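Gripper week, part two. Quick one before I forget everything.

So the Gradholm fingers came off on Friday and the Bornar ones went on. Swap took 40 minutes, mostly me hunting for the right hex key. The Bornar set is narrower at the tip, which I like, and fussier about cable routing, which I don't. The big loop at the top is staying untill I find a better clip.

Same job as last time. Snack bags off the mat, into the yellow bin. Bags are horrible. Shiny, full of air, and the crimped end folds whichever way it fancies. Boxes were a holiday compared to this.

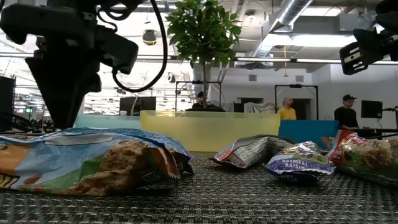 Do you need force sensing to pick up soft bags? You can manage without it if you cap the closing force and come in slowly, but you'll be retuning every time the bag size changes.

Settings so far, mainly for me: closing speed at 40 percent, 5 mm of clearence over the mat, approach from straight above. Tried a tilted approach, hated it. The finger pushes the bag along in front of it like a snowplough and then you're grabbing at nothing.

Gradholm had the better grip on big bags, no argument. Wide pads, loads of contact. On the little ones it kept pinching the mat as well. Bornar is the other way round, lovely on small stuff, and the big granola bag sags out one side.

Ran 200 picks on each. Bornar landed 90 percent, Gradholm a bit under, but I changed the lighting halfway through the Gradholm run so don't quote me. Will redo it.

Controller is still the Nedelcu box. Fine. Loud fan. Margareta Marinescu emailed to say the newer firmware sorts the lag on the close command, so that's next, and thank you Margareta if you're reading!

Camera stays put for now. Somebody asked about the Vindeo one in the comments and I haven't had a proper go with it, sorry. After the firmware.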